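Second arm closes on the item before handover is finished

m_rustad wrote:
We have two arms passing small items to each other. Since the update on 10/4/25 the upper gripper sometimes closes too early, while the lower one still holds. Last night it stopped with fault 433 and the cover of a notebook got bent. It happened 3 times in 11 runs. The force limit is at the value from Hivden.

My position now, upper gripper open over the blue item:
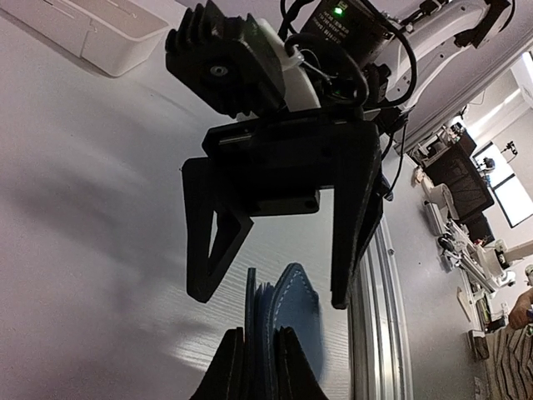
Reply 1 - sivlind wrote:
433 on our arms was the cable. It pulled at the connector when the wrist turned, and the "open" signal was lost for a moment. Please check the loop at the wrist first.

Reply 2 - tuva_v wrote:
I don't agree with Siv. If the signal was lost, the gripper should stay where it is. I think it is timing. Put a wait of 5 seconds before the close command and try again.

Reply 3 - sivlind wrote:
A wait only hides it. And please keep hands away until you know the reason - ours closed on a colleague's glove.

Reply 4 - m_rustad wrote:
Thank you both. With the wait I still got one early close, so I will change the cable tomorrow and write again.

Contact the moderators | © Skirham Forum | Back to top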